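2 min read

I've been trying to learn the accordion since May, and I'd like to report that I am now up to 8 songs, if you're generous about what counts as a song. Darragh Ó Briain, who sold me the thing, swore I'd be playing at parties by summer. I don't know what parties he goes to.

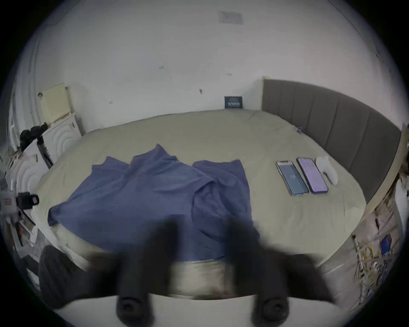 Practice is the hard part. I get home, I sit down, I think about the left hand buttons, and suddenly every chore in the apartment looks wonderful. A blue top lying rumpled across the bed? Must be folded immediately! Then the email needs answering, then the kettle goes on, and by then it's too late to play without annoying the people upstairs. So now the accordion comes out of its case before I even take my shoes off, and I do one slow scale while I'm still grumpy about the bus.

It helps more than I expected – the bellows stopped wheezing at me after a couple of weeks, and I can change direction in the middle of a waltz without the whole tune falling over. Mostly.

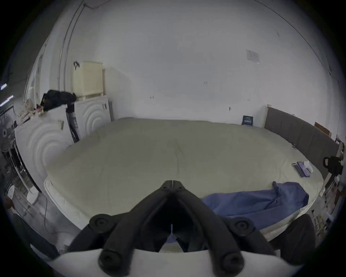 What I'm playing now

There's a little polka called Trestusska that Orestis Christodoulou taught me over the phone, humming the bits he couldn't explain. The first half is easy. The second half has a jump for the right hand that I miss every time, so I've been playing just those 2 bars over and over with the metronome way down. On Wednesday I got it three times in a row and yelled.

Next I want to try something slow and sad. If you know a good one in G, please leave it in the comments!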